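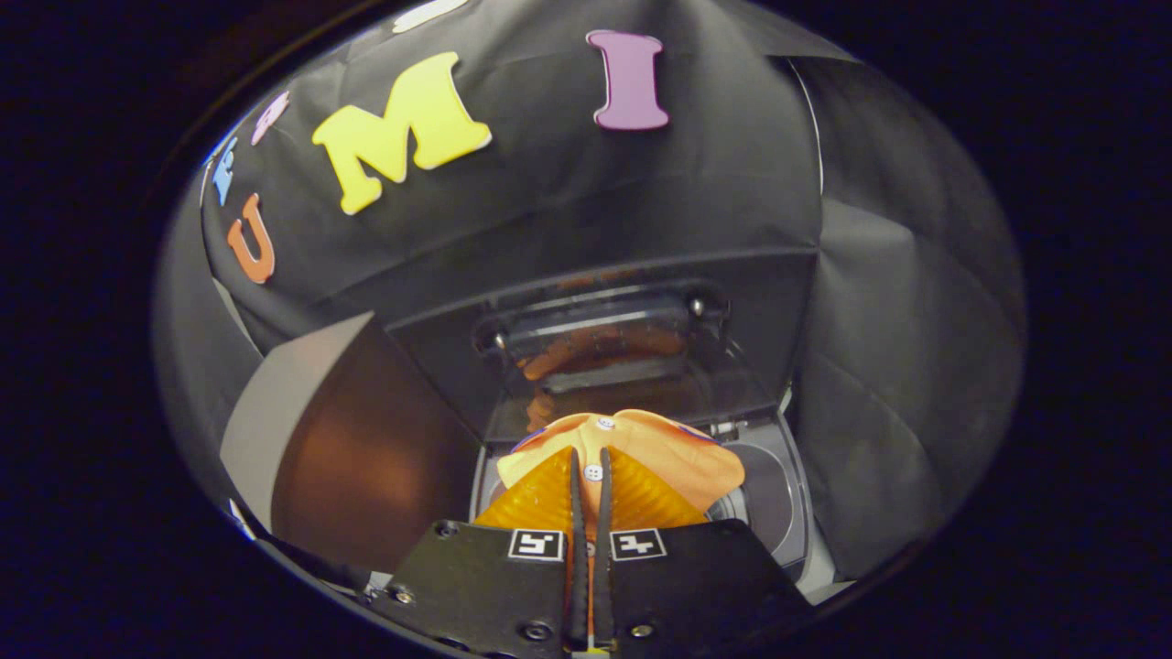 What size foam letters should I get for a cloth backdrop?

Depends how far away people stand. For a table at a school fair or a toy swap, letters as tall as your hand are fine. For anything across a hall go bigger or don't bother. We sell the Dramton mixed bag (all sizes jumbled, all colours) and the Tirisard large set, capitals only.

How many letters in a bag?

Mixed bag is 163 pieces. Large set is 49. Neither is a neat number of alphabets, sorry, it's how they come to us. Vowels run out first. If your name has three Es in it, message before ordering and we'll have a look through.

Can I pick colours?

Not in the mixed bag. Yellow, orange, purple, light blue, pink, white, a few others. Large set you can ask for all one colour, add a note at checkout.

Will they stick to black fabric?

Yes if it's smooth. Felt okay, cotton okay with a press, fleece no. The sticky back on its own holds for a day or so on cotton. Longer than that, fabric glue, small dot at each corner plus one in the middle. Don't flood it, it soaks through and leaves a shiny patch on black.

Mine keep coming out wonky.

Lay the cloth flat on the floor first, not hung up. Run a strip of masking tape under where the line goes, stand the letters on the tape, peel the tape off after. If the cloth's going to curve over a frame, leave bigger gaps than looks right, the curve squashes them together when you look from the front. Or go wonky on purpose. Kids' stalls look fine wonky.

Which way do I do the spacing, start from the left?

Middle. Always middle. Find the middle letter, put it down, work outwards. Start from the left and you'll run out of cloth, we've all done it.

Does the cloth need ironing?

Iron before letters, never after. Foam melts. If you've already stuck them, turn it over, use a damp tea towel and the coolest setting, and keep moving. Or hang it overnight, most of the creases drop.

What do you put round the sides?

Anything plain. Grey sheet in big folds is good, hides the boxes. Cardboard panels if you need something that stands up by itself. Score the card down the middle on the outside and fold, it'll stay put without tape. Cut the bottom edge straight or it rocks.

Do you sell boxes with a clear front for the soft toys?

We do, the Kaewmanee flip-front box. Clear plastic lid, hinged at the top. Good for small plushes and bean toys, keeps the dust off and little ones can see in. Stack up to three. Four gets tippy.

What fits in one?

Palm sized plushes, stars, fish, small bears. Flat ones go in best. Long ears and tails catch in the lid so tuck them in first. If you have to push, it's too big, go up a size.

The lid won't stay up.

It's not meant to, it drops shut on its own. For a stall where you want it open all day use a bit of ribbon looped over the top, or a bulldog clip. Don't bend the hinge back past flat!! Replacement lids are listed under spares, but we only get them in March and they go fast.

How do I get fingermarks off the clear bit?

Warm water, drop of washing up liquid, soft cloth. No kitchen roll, it scratches. No glass spray either, goes cloudy after a while. You'll still get reflections under strip lights, turn the box slightly or move the lamp.

Can the plush toys be washed?

Most of them, check the label. Cool wash in a pillowcase, dry flat. Anything with a coloured trim do by hand the first time in case it runs. Pale orange and white are the worst for picking up dye. Don't tumble, the stuffing goes lumpy.

Are the foam letters safe for toddlers?

No. Small parts, the dots on the i's espescially. Keep them above reach or glue properly. Not for under threes.

Do you do bigger orders for schools?

Yes. The Lesaton bulk sack is 600 letters, and there's a crate of 815 if you're doing a whole corridor. Invoice fine, put the order number on it please. Allow extra time before the summer fairs.

Can I send back what I don't use?

Unopened bags yes, opened no, we can't resell them once the backs have been peeled. Boxes yes if the lid's unscratched. Postage back is yours unless it arrived broken, in which case send a photo and we'll sort it.

Who do I ask if it's not on here?

Yu-na Maeng does all the messages, usually after 4pm once parcels have gone. Put your order number in the subject or it gets lost in teh pile. Phone is for collections only.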